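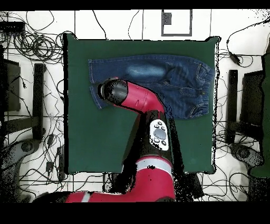
発表者用メモ 返品票から見たサイズ表記の直し方
持ち時間25分、質疑10分。手元用なので配布しない。

開始前
マイクの確認。前の登壇者がThitima Intarasukさんなので、機材の入れ替えは向こうの終了を待ってから。水は演台の左。

1枚目 あいさつ
Komellで通販の返品窓口を担当しています。扱っているのは中古と新品の衣料で、倉庫と窓口が同じ建物にあります。今日は返品票を読み直して、商品ページのサイズ表記を書き換えた話をします。
売上の話はしない。質問が出ても担当外と答える。

2枚目 読んだ返品票
対象は昨年4月から9月までの945枚。うち、理由欄で「サイズ」に丸が付いていたものが653枚。残りは色の印象、重複注文、届け先の間違いなど。
ここで一拍置く。数字はスライドに出ているので読み上げは一回でよい。
返品票の理由欄は選択式で、その下に自由記入の二行がある。653枚のうち自由記入に何か書いてあったのは544枚。この二行が今日の材料です。

3枚目 二行に書いてあること
いちばん多いのは「思ったより大きい」「思ったより小さい」。これだけだと直しようがない。
次に多いのが、手持ちの服と比べた書き方。「いつも着ているMと同じだと思った」「前に買ったものは入った」。こちらは使える。お客さんは表の数字を見る前に、家にある一着を思い出している。
場所を書いてくれる人もいる。肩、袖口、もも、股上。ももと股上はパンツ類に集中している。
読み方の注意として、同じ人が二着まとめて返している票がある。片方の感想がもう片方にも写されていることがあるので、商品番号まで見る。

4枚目 これまでの表
旧サイズ表を映す。項目はウエスト、股下、裾幅の三つ。
ウエストの測り方が商品によって違っていた。平らに置いて端から端を測り二倍にしたものと、仕入れ先の表をそのまま写したものが混ざっていた。同じ表の中に並んでいるので、お客さんからは区別がつかない。
仕入れ先のうちVukčevićの表はヌード寸法で、Meltnessの表は仕上がり寸法。これに気づいたのは7月です。それまで二年間、誰も突き合わせていなかった。

5枚目 測り方をそろえる
決めたことを順に話す。
置いて測る。吊るした状態では測らない。
ボタンとファスナーは閉める。
前の中心が下がっている型は、前後の上端をそろえてから測る。そろわない場合は後ろ側の高さで測り、備考に書く。
ももの幅は股の付け根から2センチ下。付け根ちょうどで測ると人によって値が動いた。
股上は前だけ。後ろ股上も載せる案があったが、項目が増えると読まれないので見送った。
数字は0.5センチ刻み。それより細かく書いても、測り直すと変わる。

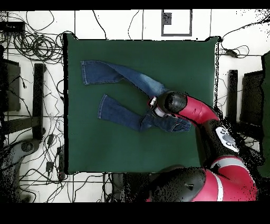 Helge Öbergからは、置き寸法だけでは伸びる生地の説明にならない、という意見が出ました。同じ置き寸法でも、伸びる生地と伸びない生地では入る人が違う。表に「引いたときの寸法」の欄を足すべきだというものです。
これには半分賛成しました。引く力が測る人によって変わるので、数字としては載せない。代わりに生地の伸びを「ほとんどない」「少しある」「よく伸びる」の三段階で書くことにした。段階の見本として、端切れを三枚、測定台の横に留めてあります。
Öbergさんは今もこの決め方に納得していない。会場にいたら質問されるかもしれない。

6枚目 「手持ちの服と比べる」の欄
商品ページに、手持ちの一着を測ってもらう手順を載せた。文字だけで五行。
最初の版は図が四つあり、スマートフォンで見ると表までたどり着くのに時間がかかった。図を一つに減らし、表の下に移した。
文面はGareth Nuttallさんが何度も削ってくれた。最初の原稿にあった「正確に測ってください」は消した。どうすれば正確なのかが書いていないという指摘で、その通りだった。
今の文面を読み上げる。
「よく着ている一着を平らな場所に置き、ボタンを閉めてください。上端の幅を測ります。表の数字は同じ測り方です。差が1センチ以内なら、着た感じは近くなります。」
最後の一文は断定しすぎという声もある。検討中と言っておく。

時間確認。ここまでで14分なら予定通り。16分を過ぎていたら8枚目を飛ばす。

7枚目 中古品の扱い
新品は型ごとに一度測れば済む。中古は一点ずつ測る。
表示サイズは載せるが、字を小さくして表の外に出した。洗って縮んだもの、裾を上げたもの、ウエストを詰めたものがあり、表示と合わない例が多い。
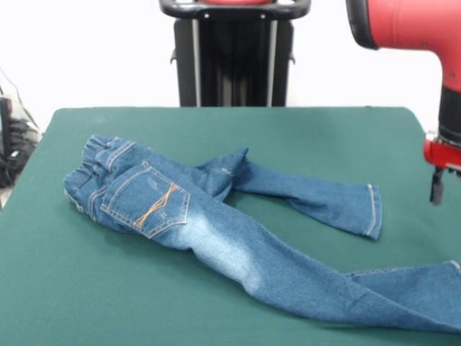

裾上げ済みのものは股下の数字の横に「直しあり」と入れる。元の長さは推測しない。以前は推測で「元は約80センチ」などと書いていて、根拠を聞かれて答えられなかった。
ウエストを詰めてあるものは、内側に余りの布が残っているかどうかを見る。残っていれば「出せる可能性あり」。何センチ出せるかは書かない。直し屋さんによって判断が違う。
Baltasar Ibarraさんの店では中古も表示サイズだけで売っていて、それで困っていないそうです。店頭で試着できるからで、通販とは条件が違う。比較に使わないよう注意する。

8枚目 かかった手間(時間がなければ飛ばす)
一点を測って入力するのに、慣れた人で四分ほど。最初の月はその倍かかった。
測る人が交代すると値がずれるので、週の初めに同じ一着を全員で測っている。ずれが1センチを超えたら測り直し、どこに巻尺を当てたか見せ合う。これは続けてよかった。
入力にはPrurkanoを使っている。項目の追加は自分たちでできたが、古い商品の一括変更はできず、手で直した。まだ終わっていない棚がある。

9枚目 書き換えたあと
「思ったより」で始まる記入は減った印象がある。ただし同じ期間で比べられるだけの返品票がまだそろっていないので、数字は出さない。聞かれたら、年度が終わってから集計すると答える。
増えたのは購入前の問い合わせ。「ももの幅はどこで測っていますか」というものが多い。表を読んでくれている人がいるということで、窓口としては受けやすい質問です。返事の定型文を作った。
送料についても少し。返送は一律1000円をお客さんに負担してもらっていて、この額はサイズ表とは関係なく決まっている。ここに不満を書く人はいるが、今回の集計には入れていない。

10枚目 まだ決まっていないこと
子ども服。身長表示だけでよいのか、幅も載せるのか。Abelardo Telloさんの案では、幅は上着だけ載せる。
ウエストがゴムのもの。縮んだ状態と伸ばした状態の両方を書いているが、伸ばした側は先ほどの引く力の問題が残る。
海外の表示サイズの換算表。置いてほしいという要望はある。メーカーごとに違うので今は置いていない。

質疑用の控え
測る道具は何か → 布製の巻尺。半年ごとに新品と比べ、伸びていたら捨てる。
着用した人の身長を載せないのか → 新品の一部だけ。中古は着用撮影をしていない。
返品票の様式をもらえるか → 可。終了後に声をかけてもらう。
自由記入の原文を見せてほしい → 不可。要約だけ。

終了後、変換アダプターを受付に返す。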